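Projects > Wekico > Docs > README

Wekico: a word list of kitchen and garden talk

January 1, 2021
By Ánh Doãn

Print this page | E-mail this page

# Wekico

G'day, and thanks for having a look! Wekico is a list of the words my family and our neighbours use for food, veggies and garden gear, in Vietnamese and in English and in the muddle that lives between the two. I started it on the backs of envelopes, my cousin Khoa Mạch made me put it in a spreadsheet, and now it's a proper repository with folders and everything. Fancy.

There are 734 entries at the moment. Some are single words, some are whole phrases my aunties shout across the fence.

## What's in the folder

- `words.csv` is the main list
- `sayings.csv` has the longer bits, 230 of them
- `notes/` is me rambling about particular words (skip it if you like)
- `old/` is the envelope-era stuff, typed up as is, spelling mistakes included

Everything is UTF-8. If the tone marks come out as boxes or question marks, your spreadsheet program has guessed wrong, so import the file through the menu and pick UTF-8 yourself. Double-clicking will mangle it on my old laptop every single time.

## The columns

`word` is the thing as it was said, with full tone marks wherever I was sure of them.

`said_by` is a letter code for the speaker. I've kept real names out of it because a couple of the aunties would be mortified (one of them would be thrilled, but fair's fair).

`region` is where the speaker grew up. Mostly this is just north, centre or south. It matters more than you'd think! Coriander is *ngò* at our place and *rau mùi* at Khoa's mum's, and I've sat through an entire barbecue on that subject.

`english` is what that same person would say in English. I didn't tidy it up. If somebody calls every leafy green "spinach", then it's spinach.

`colour` is only filled in for fruit and veg, and only when the speaker brought it up.

`sure` is my own gut feeling from 1 to 3, where 3 means I'd bet a carton of mangoes on it.

## How I collected it

Mostly by hanging about in kitchens. I'd ask what something was called, write it down, then ask someone else without letting on what the first person said. Anything I heard from only one person still went in, but it gets a 1 or a 2 under `sure` until I hear it again. The bulk of it was done in May, when the persimmons were on and everybody was round at someone's house peeling them.

I didn't record any audio. I thought about it, and I know it'd be far more useful to the linguistics crowd, but people clam up the minute a phone comes out and I'd rather have the words.
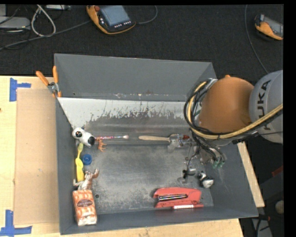 Spelling was the big headache. My written Vietnamese is weekend-school standard, so I did a first pass by ear and Khoa went through after me with a red pen. We fell out over 11 of the entries and never did agree, so those have both spellings separated by a slash. If your script hates slashes, filter on `sure` = 1 and you'll drop the lot.

The English side was easier, although I did have to settle on what to do with capsicum. Half the street says capsicum, one household lived in Canada for years and says pepper, and my uncle says "the big chilli". All three are in there as separate rows.

## Things it's no good for

Please don't train a translator on it. It's far too small and it leans heavily towards soup. It's also very much a picture of one street and one extended family, so if you grew up somewhere else and you're yelling "we never say that" at the screen, you're probably right and I'd love to hear from you.

There's next to nothing on baking, and hardly any seafood either, as the person who knows all the fish names has been promising me an afternoon for ages.

## Versions

The first version was called Giáp, the second was Plaltus (Khoa's choice, don't ask me), and the current one is Proner. Column names changed between Giáp and Plaltus, when `place` became `region`. Between Plaltus and Proner I only added rows and fixed typos, so anything you wrote for Plaltus should still run fine.

I'd like to get to 4000 entries eventually. At the rate I'm going I'll be one of the aunties by then!

## Using it

Help yourself. Print it, put it on the fridge, use it in class, pinch bits for your own list. A mention would be lovely but I won't chase you for it. The one thing I'd ask is that you leave the speaker codes alone and don't try to work out who's who.

## Sending me words

Open an issue with the word, where the speaker's from, and what they'd call it in English. Tone marks if you can manage them, and if you can't, just describe how it sounds and we'll sort it out. I go through the pile on weekends with a cuppa, so give me a week or two.

Khoa looks after the spelling questions. Put his name in the title if you want to argue about a hook or a tilde, he lives for it.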